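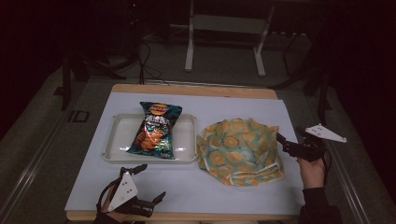 R. Essien

Notes from the August kit review, typed up by me, so blame me for the gaps. We started at 9:30 and ran over (again!).

First up was the Vineck handheld gripper kit, which we have on trial until the end of the month. You get a pair of grippers, one for each hand, with the triangular marker plates on top and a cable on each. I said I like them a lot for tabletop work. Chips bag, tray, bunched-up cloth, that sort of thing is exactly what we want to be recording, and my hands don't hate me by lunch. The cables were the big gripe. We want longer ones, or at least some clips, and I'm writing to Vineck to ask what they charge.

So far we've logged 1,101 takes, and 272 of those got thrown out in checking. There was a long back and forth over whether that's the kit or us. Half the room said tracking, the other half said we rush the start of each take. No agreement, so we'll keep a reject log for the next batch and look at it then.

Then the Esteck quote. It comes to $444 a month for the support plan, and it covers software updates plus phone help. I thought that was steep for phone help! We agreed to ask for a version without the phone part before saying yes or no.

Solico's demo got pushed to 2 p.m. so we didn't get to it, and it goes on the next agenda.

To do:
Me: email Vineck about cables, start the reject log
Purchasing: go back to Esteck on the plan
Lab desk: confirm a room for Solico

Wrapped up at 10:50, a bit hungry.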